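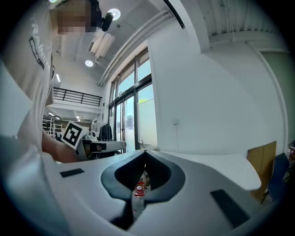
November, evening. Back from the open day at Claltix, two trains and a long walk from Ballomden, and I am still not sure what I was supposed to be impressed by. Yvonne Whitlock had promised me robots. What I mostly got was people with hand-held grippers, showing the machines' homework being done by hand. A person in a gray shirt with TRAINING printed down the front had one of those black-and-white square marker cards out, and there was a plastic bottle with a red-and-white cap standing under the jaws. Very expensive way to get at a drink, I thought, and kept it to myself.

The talk afterward ran 40 minutes. They want 400 recordings for each task before they even try it on an arm. I asked what happens when the bottle is a different shape and got a long answer with the word "generalize" in it seven times (I may be unfair, it could have been six). Yvonne nodded through all of it. She says the Skulach plant will have these by next year. She said the same of the Mets sorting line, and that one still needs two people standing beside it.

The building is nice, I'll give them that - big windows, good light. Coffee was weak. I took the brochure and haven't opened it. Must call Yvonne tomorrow about the train money.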